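The second series of Vestix is on its way in March, and I have been grinning since the trailer dropped. If you read this newsletter last year you'll know I would not shut up about the first run, so please consider this fair warning.

For anyone who missed it, Vestix is the story of a salvage crew working the dead shipping lanes out past a colony called Heslow. The first series ran to just 4 episodes, which felt cruel at the time, and ended with Captain Fashola stepping through the airlock of a ship that had no business being there. Cut to black, roll credits, and me shouting at the telly loudly enough to wake the cat. The new run is twice that length, so there's a lot more room for everybody.

## What the trailer gives away

Not much, and I'm glad. It's two minutes long and most of it is faces. We get Fashola on the bridge with a scar she didn't have before, the engineer Jetalon running down a corridor with all the lights out (poor Jetalon, always running), and a long, lovely shot of the Heslow docks with snow coming down inside the dome. Why is it snowing inside the dome? I have three ideas and I don't like any of them.

There's also one line of dialogue that has already got people going: "You were gone 46 years." We don't see who says it, and we don't see who it's said to. The obvious answer is that it's meant for Fashola and that the ship she boarded has been playing games with time. I half believe that. But listen to the sound underneath it, because there's a kettle boiling, and the only kettle we have ever seen on this show belongs to Jetalon's mum, back in the second episode. So my money is on a kitchen on Heslow, with someone coming home to a parent who should be long dead.

I have watched it far too many times and I'm still finding bits. The badge on the crew jackets has changed from a plain ring to a ring with a break in it. The cargo door behind Fashola says 120, and in series one it was the pods above that number that had never been opened. Somebody in the props department is having a wonderful time.

## A new writer in the room

Yetunde Odukoya has joined as lead writer, and this is the bit of news that pleased me most. She wrote the radio serial that filled the gap between the pilot and the first full episode, and if you haven't heard it, go and find it before March. It's all set in one lift. Two people, one lift, a slow air leak, and somehow it's also very funny.

What she does so well is let people be tired. Nobody on that lift makes a speech. They bicker about sandwiches and who forgot to charge the torch, and then one of them says something small and true and you have to pause it and go and stand in the garden for a minute. Vestix was already good at the big, spooky stuff, the humming hulls and the voices on the wrong channel. Put her ear for talk on top of that and I think we could be in for something special.

She has said she wrote the third episode first, as a test, to see if she could get the whole crew round one table and keep them there. A whole hour of people sitting and arguing while a ship they can't explain drifts alongside! I can see how that might put some viewers off. I can't wait.

I also hope she does more with the doctor, who spent most of the first series handing people cups of something and looking worried. There was a hint of an old friendship with Fashola, one scene on the stairs, and then it was dropped. A writer who can get that much out of a lift can surely get something out of a staircase. 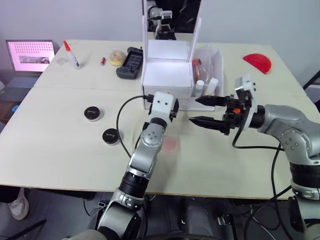

## Getting ready for March

A rewatch is very doable, so we're having one. We'll go through the first series together, an episode a week, with the chat open from 8pm. Watch on your own sofa, type whatever you like, and no spoilers from the trailer until the credits have rolled. Last time we got into a forty-message row over whether the ship's cat was real, and I would love to have that row again.

Some things worth keeping an eye on as you go:

- The clock in the mess. It's wrong in every episode, and I don't think it's wrong by the same amount each time. If anyone fancies noting it down, please send me what you get.
- Jetalon's left glove. It's on, it's off, it's on again. I had it down as a mistake until the trailer showed it in close-up, lying on the snow.
- The song Fashola hums when she's alone. We hear the first two lines and no more. In the trailer, very quietly under the title card, there's a third.
- Anything at all said by the dock announcer. I used to talk over her. I have learned my lesson.

If you only have time for one, make it the second episode. It has the kettle, it has the mum, and it has the long walk back along the hull, which is still the best ten minutes of science fiction I've seen on a small budget. You can see the join in the backdrop if you look for it (top left, just as the torch swings round) and I love it all the more for that.

## Will it work, though?

A fair few of you wrote in to say you were nervous, and I do understand. Part of what made that first run so good was how little it told us. A longer series means more answers, and answers can be a let-down. We've all sat through a show where the mystery was lovely right up until somebody drew it on a whiteboard.

I'm still hopeful. The trailer raises questions and doesn't look in any hurry to settle them, and the same director is back for the first half. The music is back too, all those low, groaning strings. They've even kept the old titles, with the names coming up in that wonky typeface, though I'd swear the last letter now flickers.

My one real worry is the ship. In series one we hardly saw it: a dark edge against the stars, a door, a light that came on. The trailer gives us a proper look from outside, and it's handsome enough, but I liked it better when I was filling in the gaps myself. Perhaps it will look different again from the inside. I'd be happy with one corridor and a lot of shadow.

## Your letters

The postbag was huge this month, so thank you. There are now more than 200 of you getting this, up from the dozen or so people I pestered at the start, and a surprising number of you have strong feelings about airlocks.

Favourite theory so far: the dock announcer is the ship. She's been on every channel since the first minute, she's never seen, and she knows everybody's name. I read that over breakfast and let my tea go cold. Second favourite: it's all a dream the cat is having. I'd be furious, and I would watch every second of it.

Keep them coming, and tell me who you think is in that kitchen. I'll print the best ones next time, along with the rewatch notes for episode one and, if I can find it in the loft, the map of Heslow that I drew on the back of a gas bill.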